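Slow hands, please

Quick one before Friday, because I said I'd write it and the week is nearly gone.

My position: we rush the stitching. Everybody loves the cutting part, the planning, the big talk about access and approach. Then closing comes and it's treated like washing up after dinner. Get it done, get out. I think that's backward and I've thought so since my first year at Geltholm.

A stitch is small. A curved needle, a bit of dark thread, two edges that need to meet. But every bit of it can go a little wrong – bite too shallow, thread dragging, needle pushed straight when it wants to be turned. Follow the curve. It's the first thing you're told and the first thing that goes when the clock is on. 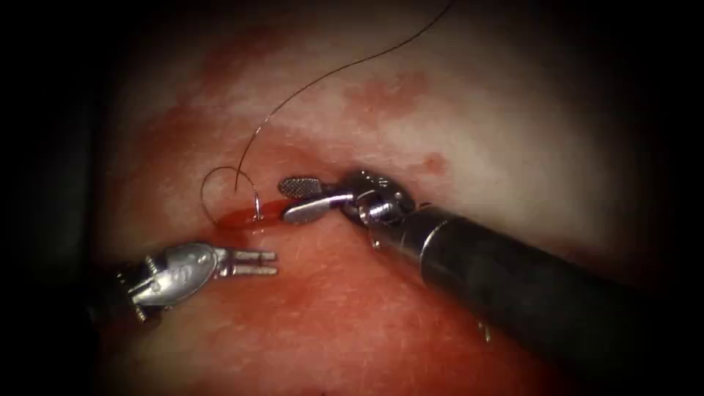
And the clock is always on. At Fekport they used to post closing times on the wall. Best of the month, that sort of thing. I hated that list. Made it to the top once, 27 minutes, and I would not want those stitches in me.

What did the list teach? Pull harder. Skip the second look. Leave the loose loop for later, and later you've got a knot where you didnt want one.

Now people will say practice fixes it. Sure, partly. The Prondia course asks for 300 practice stitches before you move up, and a friend of the course wants to make it 2,000. Fine. But 2,000 hurried ones are just a habit you'll have to break. I'd take 31 done with full attention, one after the other, with somebody beside you asking why you went in there and not a hair to the left.

The two sides have to work together too. One holds, one drives, then they swap, and the pass between them is where the time really goes. Beginners stare at the needle. Look at the thread as well! Where's the slack, what's it lying over, what will it catch on when you pull.
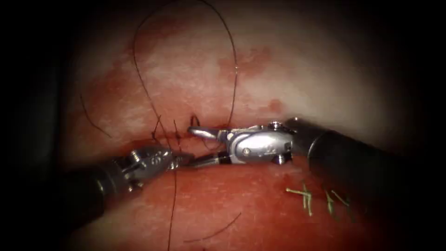 I know the counter-argument. Long closings cost money, they tire people out, there's a line of other work waiting. All true. I'm not asking for dawdling. A calm hand is usually not much slower anyway, it just looks slower becuase there's less flapping about. Galli's old training notes had a line on this that I still like: set down, look, then pull. Three beats. Takes no time at all.

So take the lists down. Grade the spacing, grade the tension, grade how the tissue was treated. Leave speed off the sheet for the first year. 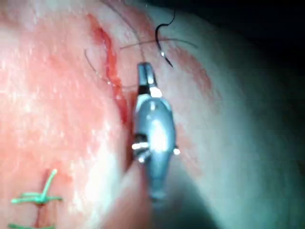
What I'd change first

The pass. Teach it by itself, no knot, no finish line, an afternoon of nothing else. Then the thread, same way. Dull, yes. Do it in June when the new group starts and see how they close by winter.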